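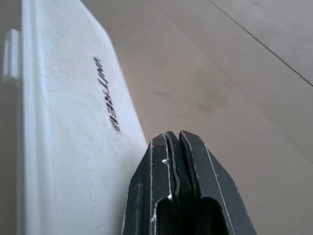 The Long Life of the White Case

Every garage has a shelf of cases that outlived whatever came in them. Dirk De Bruijn has 31, most of them a white that has seen better decades, and on a wet Tuesday in October he let me help him sort them. I use the word "let" loosely.

White is a brave color for something that gets dragged across floors. A year in, the lid has gone gray in smudges and streaks, worst wherever it rubs against its neighbors, and no sponge I have met makes much difference. Dirk thinks scuffs are a filing system. He can find his drill bits by them.

He couldn't find the tile cutter, though, which took us through six cases, three of them holding only the foam.

His friend Jelle Bakker, who had come over to borrow a level and made the mistake of staying for coffee, argued for labels. Dirk said the cases already had names on them. They do, and the names describe the contents about as well as a surname describes a cook. The one marked Brodico had Christmas lights in it.

By five o'clock we had thrown out one broken hinge. Jelle went home without the level.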